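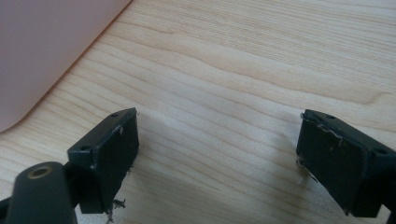 Household surfaces and furniture

Desk mat

A desk mat is a flat sheet laid on a desk or table, usually to protect the top, to give a smoother surface for writing, or to stop things sliding about. It is also sold as a desk pad or, in older catalogues, a blotter, though a true blotter holds absorbent paper and most modern mats hold nothing at all. Mats come in leather, felt, cork, rubber and several kinds of plastic. Rounded corners are common, as square ones tend to curl.

Origins

The usual story is that the desk mat descends from the blotting pad and lost its paper when the fountain pen went out of fashion. This is repeated in nearly every seller's history and is probably too tidy. Oilcloth and baize were laid over tables long before, for much the same purpose, and the two habits seem to have run side by side. A claim that the plain plastic mat was first made at Castdale has never been backed by anything better than an undated price list.

Use on wooden desks

Pale wooden tops are the ones most often covered, on the grounds that they show ink and cup rings. How far a mat helps is open to question. It guards the part underneath and leaves the rest as it was, and on many desks the cup stands beside the mat. Light also darkens or yellows some woods over time, so a mat left in one place may leave a patch of a different shade. Makers rarely mention this.

Emmanuel Rweyemamu, in a pamphlet on the care of plain furniture, took a dim view of the whole business. He advised a coaster, a damp cloth and a coat of wax, and wrote that a good grain was "bought to be looked at". His trial at Manilby compared 16 desks, half of them covered, and found little to choose between the two groups. It was a small trial - and he had made up his mind beforehand - but the makers have not published a better one. 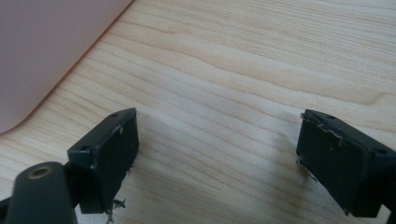

Wavy grain on a pale wooden top, with a smooth pink surface at upper left.

Grain and finish

Long wavy lines in a wooden top are often taken as proof of solid timber. They are nothing of the kind. Veneer is real wood and shows real grain, and printed surfaces can copy either one well enough to fool a buyer standing over them. The edge of the board is a better guide than the face, though it can be disguised with a strip. A soft sheen says little about the finish, as oil, wax and satin varnish can all produce it.

Colour

Black, brown and grey were long the standard colours for mats. Pink and other pale shades are often described as recent, but the Mistton stationery list offered a "rose" mat alongside 6 darker ones, and it was not presented as a novelty. Pale mats are said to brighten a desk. They also show pencil smudges, a point on which the lists are silent.

Care

Plastic mats are wiped with mild soap and water and dried on both sides before being put back. Grit trapped beneath a mat will scratch the wood it is meant to protect, so lifting it now and then is worthwhile. Sprays sold especially for the job, such as the one marketed under the name Mfinanga, have not been shown to do more than washing-up liquid.

See also: Blotting paper; Coaster; Tablecloth; Veneer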